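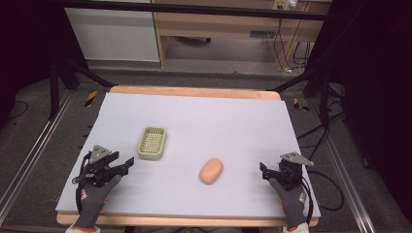 Soap and soap dish on the white board, Tanasarn open day

A Friday at the Tanasarn open day

I have been buying Tanasarn's little people for longer than I have been any good at painting them, so when the newsletter said they were opening the Sarkside workshop to visitors I put my name down before I'd even asked for the day off. Tadhg Ó Flaithearta from our club came too, which was lovely, partly for the company and partly because he drives and I don't (thank you, Tadhg, and sorry again about the crumbs).

We got there a little after ten, having gone past the turning twice. It's a low brick unit behind a tyre place, and you would never guess what goes on inside if it weren't for the smell of warm metal when the door opens. Saoirse Cronin was on the door with the name stickers and a very large teapot, and she remembered my moaning email about the bent halberds from last spring. She was extremely nice about it. I went quite red.

The casting room

They take you round in groups of 13, and ours was led by Bakari Makori, who does most of the metal casting and has a voice that carries nicely over the extractor fans. I'd seen spin casting on videos, but standing a few feet away from it is another thing altogether! The rubber mould goes into the machine like a fat black pancake, the lid comes down, in goes the metal, and a couple of minutes later he's peeling the two halves apart and there's a ring of marsh goblins all joined up at the feet. According to Bakari a mould might be good for up to 50 spins before the fine bits start to go, and spears go first. He passed round a retired one so that we could all have a feel of it, and I could have stood there until lunch.

Tadhg asked about the change of alloy, as he has strong feelings on the subject. Short version: the newer castings are a bit harder, so hang on to your old files for the old figures and treat yourself to a new set for these. I have since done so and he's right, it makes cleaning the mould lines a good deal less of a chore.

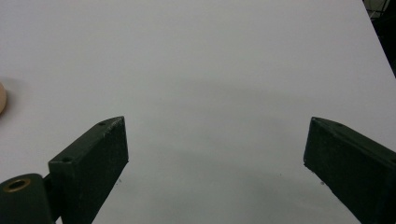
Sculpting and the Grostico range

Upstairs was quieter, and if I'm truthful it was the part I'd come for. Aidan Ó Dubhghaill had the greens for the next Grostico wave laid out under lamps, and there are some beauties among them. My favourite is a ferryman leaning on his pole with a heron asleep on the back of the boat. There's also a cook, a pair of very cross-looking geese and a new captain for the River Guard, who has finally been given a decent hat. No photos allowed of any of those, so you will have to take my word for it until they go on sale in the autumn.

Aidan still sculpts everything in putty at three times life size for the scale (I may have that slightly wrong, he talks fast) and then it's reduced for the master. He let us have a go at pushing a bit of putty about with a dental tool. Mine was meant to be a sleeve. Tadhg thought it was a fish.

Lunch, tables and what I spent

Lunch was soup and rolls in the packing area, and afterwards there were demonstration games of the Grostico skirmish rules. I played against Kastriot Stojanović, who had come a great deal further than we had and beat me soundly in 5 turns by hiding everything he owned behind a barn. We had such a good chat about basing that I forgot to be annoyed. He uses sieved garden soil, baked first, sealed with thinned glue and then washed with brown ink, and his bases look far better than my expensive tubs of stuff.

The seconds bin was a pound a figure. I came away with a carrier bag of miscast pikemen, the Clavico wagon I'd been dithering over since Christmas, and a mug. Parking is free but tight, the stairs are steep, and the loos are out across the yard, so take a coat if they run it again in the winter. Pikemen are soaking in the sink as I type.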